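푸르켄(Furken) 양팔 간식 피킹 셀 설치 및 유지관리 안내

제품 구성
트램빌 공급 사양의 푸르켄 셀은 다관절 팔 두 대와 평행 그리퍼, 제어 유닛, 고정 카메라, 작업 테이블로 구성됩니다. 편의점 진열대, 사내 카페테리아, 무인 매점처럼 포장 형태가 제각각인 식음료를 하나씩 집어 트레이에 담는 작업에 맞춰 조정되어 출고됩니다. 진열 소품과 상품은 구성품에 포함되지 않으며 사용처에서 준비합니다.

설치 조건
테이블은 수평이 맞는 바닥에 고정합니다. 권장 깊이는 840mm입니다. 이보다 얕으면 뒤쪽 진열대와 팔 베이스 사이의 여유가 줄어들어 팔꿈치 관절이 뒤로 빠질 공간이 부족해집니다. 상판은 무광 단색을 권합니다. 유광 상판에서는 조명 반사로 투명 포장의 윤곽이 흐려지는 경우가 있습니다.

비상정지 버튼은 작업자가 서는 쪽에서 손이 바로 닿는 위치에 둡니다. 제어 유닛 앞에 상자나 의자를 두지 마십시오. 케이블은 팔 마디를 따라 고정하되 팔꿈치 부분에 여유를 남기고, 상판에 늘어진 부분은 작업 구역 바깥으로 정리합니다.

상품 배치
트레이는 두 그리퍼가 모두 닿는 테이블 중앙에 놓습니다. 병은 계단형 투명 진열대에 세우고, 뒷줄 병의 목 부분이 앞줄 위로 드러나게 합니다. 삼각 샌드위치는 바구니에 모서리를 세워 넣으면 그리퍼가 양옆에서 잡을 수 있습니다. 눕혀 넣으면 포장 끝만 물려 들어 올리다가 떨어뜨리기 쉽습니다. 초코바처럼 납작한 상품은 가장 낮은 단에 놓고 서로 겹치지 않게 합니다. 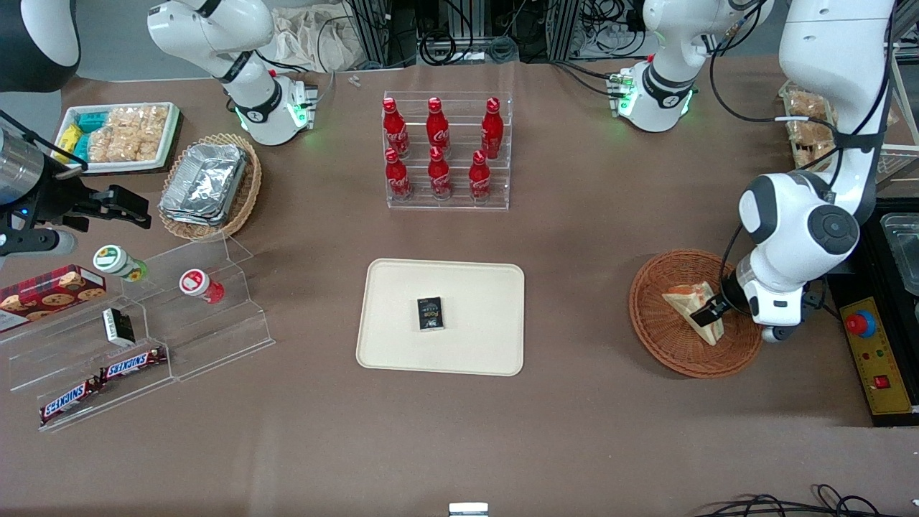
바구니는 깊이가 얕은 것을 고르십시오. 테두리가 높으면 손가락이 내려가기 전에 그리퍼 몸체가 먼저 닿습니다. 바구니를 바꾼 뒤에는 높이 기준점을 다시 잡아야 하며, 설정 메뉴의 '용기 등록'에서 네 모서리를 차례로 찍으면 됩니다. 등록이 끝나면 저속 모드로 빈 동작을 한 번 돌려 봅니다.

파지력 조정
출고 시 기본값은 단단한 상자 기준입니다. 빵이나 쿠키 봉지는 '부드러움' 프로필을 지정해 주십시오. 샌드위치에 눌린 자국이 남으면 파지력을 한 단계 낮추고, 그래도 남으면 손가락 패드의 마모를 확인합니다. 패드 표면이 반들거리면 약한 힘에서 미끄러지므로 힘을 올리지 말고 패드를 교체합니다.

정기 점검
매일 작업 전: 그리퍼 손가락의 부스러기와 기름기를 마른 천으로 닦고, 비상정지 버튼을 눌러 두 팔이 모두 멈추는지 확인합니다.
매주: 케이블 고정 클립과 손목 체결 나사를 점검합니다. 알코올 세정제는 패드에 쓰지 않습니다.
538시간 가동마다: 손가락 패드를 교체합니다. 패드는 좌우 한 쌍으로만 바꾸며, 작업 시간은 20분을 넘지 않습니다.

패드 교체 순서
전원을 끄고 제어 유닛의 표시가 꺼질 때까지 기다립니다. 그리퍼를 손으로 벌린 상태에서 안쪽 나사를 풀고 패드를 아래로 당겨 뺍니다. 새 패드는 홈 방향을 맞춰 끼운 뒤 나사를 조입니다. 전원을 다시 넣고 '그리퍼 영점'을 실행합니다. 영점을 생략하면 닫힘 위치가 어긋나 얇은 상품을 놓칩니다.

자주 들어오는 문의
한쪽 팔만 느려졌습니다.
케이블이 관절 덮개에 걸려 있지 않은지 먼저 봅니다. 걸린 곳이 없으면 해당 팔의 부하 기록을 저장해 보내 주십시오.

같은 상품을 계속 놓칩니다.
카메라가 밀렸을 가능성이 큽니다. 카메라 받침을 다시 조이고 보정판으로 위치 보정을 실행합니다.

부품 및 수리
손가락 패드 세트의 주문 번호는 318입니다. 그리퍼 본체와 손목부는 현장에서 분해하지 마시고 트로컴(Trorcombe) 수리 센터로 보내 주십시오. 9월 입고분부터 손목부 수리는 라지푸트(Rajput) 대리점에서도 접수합니다. 접수증에는 장비 번호와 증상, 마지막 패드 교체 시점을 적어 주십시오. 기술 문의 담당은 레헤마 웨레(Rehema Were)입니다.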